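四、待客的桌子:Calinlow租住家庭中的茶与木纹

4.1 田野与材料

本节使用的材料来自Calinlow东部的租住区。该区住宅多为带家具出租,房东提供床、衣柜和一张饭桌,其余由租客自备。我们在前一节讨论了租约中关于家具的条款,本节转到这些家具的日常使用,重点放在饭桌上,因为在受访者的叙述中,饭桌是唯一一件既属于房东、又必须拿出来给客人看的东西。

参与研究的共有12户。招募通过社区语言班和租客互助会的布告栏进行,条件是在现住址居住满一年、家中的饭桌由房东提供。每户接受两次访谈,一次在记录开始之前,一次在记录结束之后。两次访谈之间,各户连续6周填写待客日记,每有人来访便记一条,内容包括来者与主人的关系、停留的大致长短、端出了什么、放在哪里、桌面事先作了何种处理。日记最后一批于2021年7月31日收回。剔除只写了时间而无其他内容的条目后,可供分析的记录为400条。

日记用受访者习惯的语言填写,有乌尔都语、普什图语、芬兰语和英语。翻译由研究小组完成,关键词保留原文。访谈以家中谈话的方式进行,多数在饭桌旁,少数在厨房。有几户在访谈中坚持先上茶后开录音,我们照做。这部分谈话没有录音,访谈者在当天补写笔记,本节引用时标明为“笔记”。

编码先由两名研究者分别进行,随后对照。分歧主要出现在“正式来访”与“随便坐坐”的界线上。日记里同一位邻居上午来借东西,喝了茶,主人写成“没有客人”;下午同一个人带着母亲再来,就成了“来客”。我们最后放弃了由研究者判定正式程度的做法,改用主人自己的说法。这样做的代价是各户之间难以比较,好处是保留了主人区分来客的依据,而这种依据恰好和桌子有关。

4.2 先放哪里

日记中有一栏原本设计得很随意,叫“放在哪里”。我们预期的答案是客厅、厨房、阳台。收回来的日记却写得细得多:“放在靠墙那头”“放在她手边,但不要挨着边”“托盘放桌上,杯子不拿下来”“托盘放桌上,杯子一个个拿下来,托盘收走”。后两种写法反复出现,在访谈里追问之后,可以看出它们对应着两种不同的招待。

杯子留在托盘里,意思是大家自己拿。Shabnam Orakzai在第一次访谈中说,她的姐妹来,托盘一放,谁渴谁拿,喝完放回去,走的时候连托盘一起端到水槽边。她说这样桌子“不用管”。如果来的是丈夫的长辈,杯子要由她一只一只递出去,杯柄朝着客人的右手,托盘随后靠在椅子腿旁边或者拿回厨房。托盘一旦撤走,杯子就直接落在桌面上,桌面的状况便成了主人要考虑的事情。

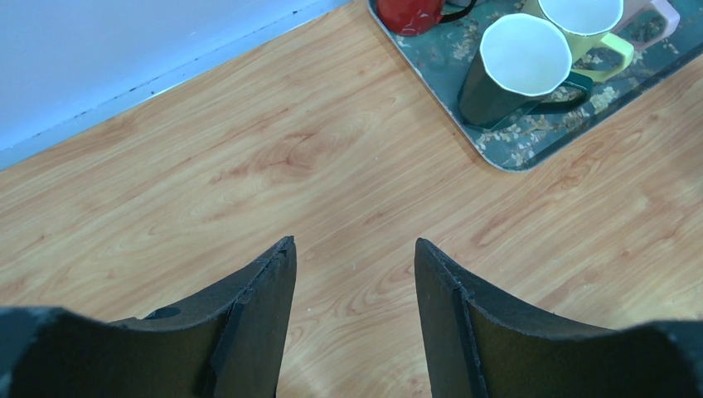
托盘因此有双重用途。它运送杯子,也推迟了杯子与桌面接触的时间。Anum Kazmi把家里的托盘分为“走路的”和“坐着的”。走路的托盘轻,没有花样,从厨房端到房间就完成任务;坐着的托盘有花纹,可以在桌上一直放着,客人看见也好看。她的“坐着的”托盘是结婚时母亲给的,搬家时用毛巾裹着放在手提行李里。第二次访谈时她补充说,现在这张饭桌比她从前的小,坐着的托盘一放,剩下的地方就不够摆点心,所以来客多的时候反而要用走路的那一个。

空间不足在日记里很常见,写法通常平淡:“点心放窗台”“糖罐让孩子拿着”“她把杯子放在地毯上,我不好意思”。最后一条来自Zeeshan Cheema的妻子代写的记录,他本人在访谈中对这件事记得很清楚。那天来的是他从前的工友,对方一看桌上没有位置,就自然地弯腰把杯子搁在脚边。Cheema说,在老家这没有什么,地上铺着东西,人也坐在地上;在这里人坐在椅子上,杯子在地上,看着就像主人没有准备好。他随后在市场上买了一张折叠小几,只在有客时打开,平时立在门后。

这类补救物件在各户都能看到,有折叠几、倒扣的收纳箱、钢琴凳,还有一块搭在暖气片上的搁板。它们有两个共同点:由租客自己购置,平时收起。租客在谈到它们时语气轻松,磕了、烫了都不要紧。谈到饭桌时就谨慎得多。

4.3 桌面的保护

租约对饭桌的要求写得很笼统。Dumach是本区管理住房较多的一家中介,它的租约格式文本只要求退租时家具“状况与入住时相当,合理磨损除外”。什么算合理磨损,文本没有解释。受访者中有人为此打电话问过,得到的答复是“到时候看”。我们在上一节已经说明,押金纠纷并不像租客想象的那样频繁,但是“到时候看”三个字足以让人在桌上多铺一层东西。

铺的东西有布、有塑料膜、有棉麻餐垫,也有人用旧床单。Parveen Sethi铺的是透明塑料膜,膜下再压一块钩花的布。她的理由分成两段讲:塑料膜是为了房东,钩花布是为了客人。只铺塑料膜,客人会觉得像医院;只铺布,茶一洒就渗下去了。她每次待客前把塑料膜掀开,客人走后再盖回去。日记中她几乎每条都写了“掀”或者“没掀”。没掀的那些来访,来者一栏写的都是孩子的同学、楼上的老太太或者“送东西的”。

掀与不掀,和上文托盘撤与不撤是同一类区分。招待越郑重,主人越要把防护拿走,让桌子直接露出来;而恰恰在这个时候,桌面最容易留下痕迹。几位受访者都意识到这里的矛盾,处理方式各异。Sethi选择一直盯着杯子,她说自己在正式待客时几乎不记得别人讲了什么。Orakzai给每只杯子配杯垫,但承认长辈常常不用,她也不会提醒。Kalevi Vainio的做法最简单,他认为桌子是拿来用的,有了圈印就用布擦,擦不掉就算了。

Vainio是受访者中独居时间最长的一位,来访者多是同一合唱团的团员。他日记里的饮品以咖啡为主,杯子从橱里拿出来直接摆到桌上,没有托盘。第一次访谈时他对“桌面事先作了何种处理”这个问题感到不解,答案写的是“没有处理,桌子已经在那里了”。我们把他的材料放在这里,并不打算用来代表某种文化习惯。他谈到自己年轻时住在父母家,节日里客厅的桌子要铺白布,布要前一晚熨好,谁弄脏了谁挨说。他说那张桌子是祖父做的。饭桌归谁、由谁做成,对他同样重要,只不过现在这张两样都不沾。

关于保护的开销,日记没有设专栏,访谈中有人主动谈起。防护用品大多便宜,花费主要在时间上:熨布,擦膜,把水汽闷出来的白印晾掉。塑料膜长期不掀,下面会起潮,有一户因此在桌面留下了一片发白的区域,本来为了防损的措施反而造成了损伤。这一户后来改用毛毡,并把发白的一头转到靠墙的位置。

4.4 木纹

我们最初没有打算问木纹。它是在访谈中自己出现的。问到“您觉得这张桌子怎么样”,受访者很少评价大小或者高矮,多数先说颜色,然后说花纹。“浅的”“亮”“像蜂蜜”“花太多”“这里像一只眼睛”。有几位一边说一边用手指顺着纹路走。为了便于记录,从第二批访谈起,我们把桌面外观单独列为一个话题,并请受访者比较现在的桌子与记忆中家里的桌子。

出租家具中浅色桌面很多。原因可能在采购一端,Dumach的一位职员告诉我们,浅色让房间看上去大一些,拍出来放在招租页上也好看。租客的评价不一。赞成的人认为浅色显得干净;不赞成的人认为浅色什么都看得见,茶渍、墨水、姜黄,连面包屑都看得见。Kazmi两种意见都有。她说自己喜欢早上没有人的时候看那张桌子,不喜欢客人来的时候看。

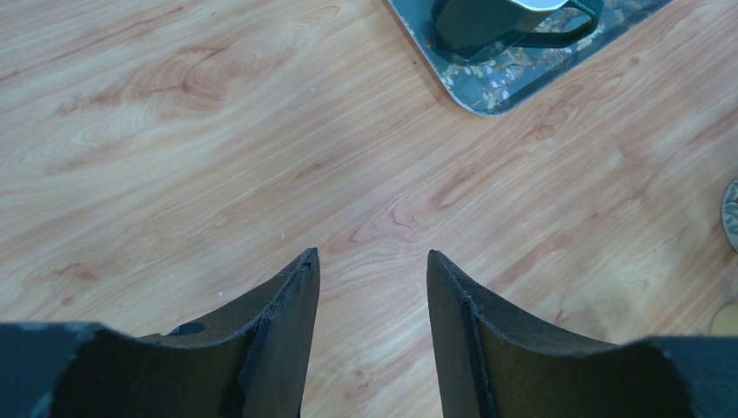
图3 浅色木纹桌面,纹理斜向延伸,局部呈环状

对花纹的评价更难归类。受访者普遍关心花纹是否“真”。判断的方法有敲、有闻、有看侧边,也有看花纹是否重复。Cheema曾在家具厂做过工,他的方法是找两处相同的结疤,找得到就是印的。他为此把自己家的桌子看过一遍,结论没有告诉妻子,因为她一直以为是整块木头,很爱惜。在访谈里他请我们也不要提,我们在两人同时在场的第二次访谈中没有涉及这个话题,本文引用前另行征得了两人的同意。据他后来转述,妻子其实早就知道。

真假与待客之间的关系并不直接。Sethi知道自己的桌面是贴面,仍然坚持在正式来客时掀膜。她的解释是,客人不会去查桌子是什么做的,客人看的是主人有没有把它盖着。Orakzai持相近的看法,但是多了一层顾虑:如果花纹太好看,客人会以为是她买的,问起价钱,她就得解释这是房东的。有一次她没有解释,含糊过去了,事后在日记里写道:“没说桌子的事。茶好。”这条日记是400条中提到桌子归属的少数几条之一。

归属问题在访谈里远比在日记里常见。原因可能是日记当天填写,注意力放在端茶送水上;访谈则容易引出较长的回顾。不少受访者谈到,刚搬进来时把饭桌看作“他们的”,后来叫“那张桌子”,再后来叫“我们的桌子”,但一遇到损坏,又变回“他们的”。称呼的变化并不随着居住时间单向推进。Kazmi在第一次访谈里说“我们的桌子”,第二次访谈时因为刚收到续租涨价的通知,全程说的是“房东那张”。

花纹也参与了称呼的形成。孩子往往给纹路起名字。有一户的孩子把桌子一端的环形花纹叫作池塘,吃饭时规定谁坐“池塘边”;另一户把一道深色纹路当作分界,兄弟两人各占一边写作业。大人起初觉得好笑,后来在日记里也这样写:“杯子放池塘那头。”研究者在整理时一度不知所指,回访后才弄清。此类说法在客人面前一般不用,只有来得很熟的人才听得懂。在这个意义上,能否听懂桌上的地名,也可以作为来访者亲疏的一项指标,不过我们的记录还不足以做系统的检验。

4.5 来客的一方

以上都从主人一侧讨论。客人一侧的材料较少,来自受访者回忆自己去别人家作客的经历。这些回忆有一个明显的特点:对杯子应该放在哪里记得很牢。Orakzai记得初到Calinlow时去同事家,桌上没有杯垫,她不知道能不能直接放,就一直把杯子捧在手里,茶凉了也没有放下。同事以为她冷,起身去开暖气。Vainio则记得在一户人家被递过来三层东西,杯垫下面是碟子,碟子下面是布,他觉得自己像在做一道菜。

客人的谨慎会反过来影响主人。Sethi注意到,有塑料膜时,孩子的同学放杯子很随便,膜一掀,同样几个孩子动作就轻了。她由此认为掀膜也是在告诉客人今天要小心一点。Cheema不同意这种看法。他认为让客人小心就已经是招待不周,主人该做的是让客人不必看杯子底下有什么。他家用深色粗布,茶洒上去看不出来。两位受访者互不相识,这些意见是在不同访谈中各自提出的。

主客双方对痕迹的处理也有默契。茶洒了,客人若先道歉,主人一定说没关系,并且不当场细擦,只用纸盖住,等人走了再处理。当场细擦会让客人难堪。Kazmi说她曾经看着一片茶水慢慢流向桌子的接缝,一边听客人讲女儿的婚事,一边想接缝会不会胀开。那次来访在日记中停留时间写得很长,桌面处理一栏写的是“事后”。

有些客人自己也租住同类房屋,用的是相近的家具。这类来访中,桌子反而成为公开的话题。6月的几条日记记录了邻里之间互相传授去除圈印的方法,有人用牙膏,有人用吹风机,有人用核桃仁,彼此都不太相信对方的办法。租客互助会后来把这些方法抄在布告栏上,旁边另有一张手写的纸条,提醒牙膏会磨掉光泽。我们没有核实这些方法的效果。

4.6 与已有讨论的关系

关于待客物质文化的研究,多以自有住房中的家具为对象。那类研究里的饭桌通常是买来的或者继承来的,主人通过它表达趣味和家族延续。租住家庭中的饭桌不具备这一条件。主人既没有挑选它,也不能把它传下去,却仍要在它上面完成同样的礼节。我们的材料显示,在这种情况下,表达的任务转移到可以带走的小件上:托盘、杯子、布和杯垫。Kazmi裹在毛巾里的托盘便属于这一类。小件从一处住所带到另一处,桌子留在原地,等下一户来铺自己的布。

这一转移并不彻底。如果一切表达都可以由小件承担,租客就没有必要在正式场合把桌面露出来。事实上各户都在某种程度上保留了露出桌面的做法。一种可能的解释是,露出桌面表明主人愿意承担风险,而风险本身具有招待的意味。另一种解释较为平实:布要洗,膜不好看,桌面本来的颜色更合适。两种解释在访谈中都有支持,有时出自同一个人。我们不认为需要在两者之间作出选择。

Zonlow一带的先期调查由Mthembu项目完成,采用了类似的日记,但没有“放在哪里”一栏,因此无法直接比较。那里的租住房屋多不带家具,租客自备饭桌,多为二手。先期调查的访谈摘要中提到桌面的地方很少,提到椅子的地方较多,主要抱怨椅子不成套。这一差别也许说明,只有当桌子属于别人时,桌面才会成为日常谈论的对象;也可能仅仅由于提问方式不同。后续工作打算在Zonlow补做同样的一栏。

4.7 材料的限度

日记由家中一人执笔,多为女性,男性来客和男主人单独接待的场合可能漏记。Cheema家的日记由妻子代写,他本人对其中几条有不同的回忆,我们按日记录入,把他的说法作为访谈材料处理。填写日记本身也改变了待客。Sethi承认,为了让日记“有东西写”,她多请了几次人。Vainio则相反,他嫌填写麻烦,有两回干脆约团员到外面喝。

记录期在夏季,门窗常开,有些来访发生在楼梯口或院子里,杯子放在台阶上,这些条目保留在总数中,但在讨论桌面时不计。冬季待客更多集中在室内,桌面的压力可能更大。斋月和节庆期间的正式来访也没有落在记录期内,几位受访者特别提醒我们注意这一点,并且说真正要看他们怎么摆桌子,应当在开斋节的早上来。

此外,家具的材质未作鉴定。文中所说的“整块木头”“贴面”均为受访者的判断,他们判断的依据已在4.4节交代。对本节的论点而言,受访者相信桌面是什么比桌面实际上是什么更有关系,但涉及损伤和修复时,材质显然会有影响,例如水汽发白在不同表面处理上的表现就不一样。下一节讨论退租检查时将使用中介的物品清单,清单上对饭桌的描述只有“木色,可用”。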